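# Two arms, one table: the Fludo kit under review
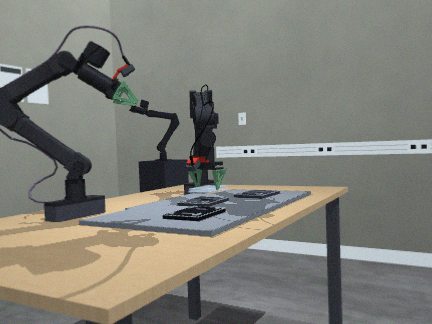

**Sriwong Robotics Club — Kit Reviews** | 2019-01-24

Fludo comes from Gresach, a small shop that sells two-arm work cells to schools and repair benches. You get the arms, the green grippers, the little sensor modules on their red mounts, and a simulator called Cloren. We talked to the developer who runs the product. Quick call, notes typed up same night.

First question was price. "The sim license is 480 dollars a year," the developer said. "Clubs pay 143. It's the same software, no locked menus."

Why start in the sim at all? "People want to bolt things down on day one. Then the board is out of reach for one arm and they're drilling again." In Cloren you slide the board along the table, try a grab, slide it back. Takes minutes.

The work on the board is flat black frames. Pick up, turn, set down. Sounds dull, its not. "Thin parts are hard. The rim gives you something to hold, but come in a little low and you're pushing on the board."

We asked about cables, a sore point here. The developer laughed. "We draw them. We don't do the physics on them yet. May, if we're lucky."

And the fingers? Open triangles, pretty soft, replacable. A pack of 2 comes in the box. "Run 100 cycles, then look at the tips. If they're scuffed, swap them."

Our take so far — setup guide is thin, the arm controls are good, support answers email fast. We still want a proper undo in the layout editor. The developer wrote that one down.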